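Hollel Home Forum > Crafts and Hobby Spaces > Covering a big table: paper and painter's tape, worth it?

javuvwood_ashton
So I finally covered the big table. Brown paper over the whole top, then blue painter's tape to split it up into squares, sort of a parking lot for whatever we happen to be using. The top underneath is the nice Javuvwood one my aunt gave us and I am NOT getting paint on it before December. I'm pretty happy with it except the tape lines are, um, wobbly. I tore everything by hand and one spot bunched up on me. 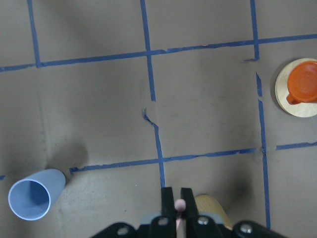

Tape squares, two of the cups, and the round wooden coaster.

My questions: do you redo the tape when it wrinkles, or leave it? And do the cups get their own square or does that get annoying?

fionnuala_p
Leave it! I had a tape grid on my sewing table for nearly 13 months and the wrinkly bits never bothered anything. What did bother me was the ends lifting, because thread catches on them. Rub the ends down hard with the back of a spoon and you'll get a lot more life out of it.

Conall Dolan
Gonna disagree with Fionnuala here. If the line wanders, you stop trusting the squares, and then it's just a table with tape on it. Pull it up, snap a chalk line, lay it again with one long piece each way. Two people, one on each end. Takes no time.

javuvwood_ashton
Conall, I hear you, but I did try pulling one piece up and it took a layer of the paper with it, so now I'm scared of the rest. The cups are my bigger headache anyway. The plastic ones get knocked over if you so much as breathe near them, and the tall bamboo one is where all the skinny stuff goes, so everybody is always reaching across for it.
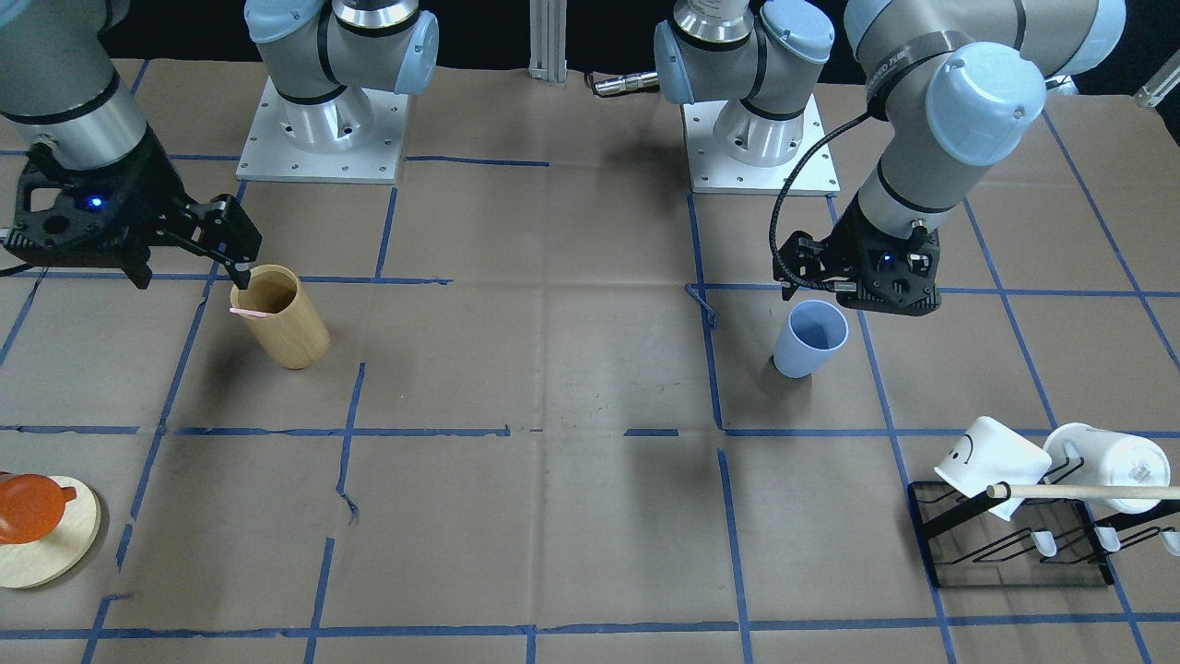

I've been moving that one around all week trying to find a spot where it's handy from both sides and not in the way of elbows. Middle of the table is too far for the kids. Near the edge, it goes on the floor. I'm leaning toward giving it a square to itself close to one corner and banning it from leaving.

Aoife Hanrahan
Put a blob of poster putty under it, problem solved. Also what paper is that? I bought a roll from Plidemard and it's so thin you can see the table through it. Returned it (order ended in 969, I still remember, that's how many times I had to read it out on the phone).

javuvwood_ashton
No idea on the brand, sorry, it was the end of a roll in my brother's garage. It does pick up smudges, but I like it better a little scuffed. You stop being precious about it and just work.

Okay, I went back and forth on Conall's chalk line and I'm going to leave my crooked lines alone. A few small gaps where the strips don't quite meet aren't hurting anything. It's a craft table!
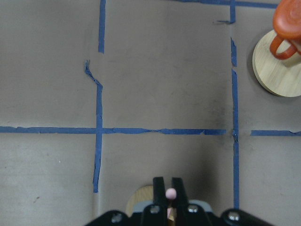

If you want to do one too

Tape the paper to the table first, on the underside, so the top stays flat. Mark your squares bigger than you think you need. Mine started out the size of a sheet of printer paper and I hated it. Tear the tape or cut it, I don't care, but press it down as you go.

For cups, I'm trying Aoife's putty on the bamboo one. The light blue plastic one can just live on its side for all I care, it doesn't hold anything important.
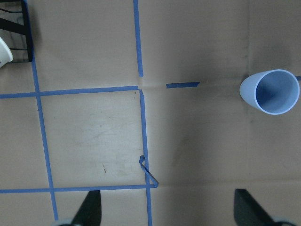 Fiachra Nic Giolla
Before you get too attached to the putty, try it on a scrap of the paper. Mine left a greasy ring that never came out. I'd go with a heavier cup and skip it.

Conall Dolan
Heavier cup, yes. And straight lines. I'm not letting that go.

fionnuala_p
Conall, come over and do mine then, I'll make the coffee.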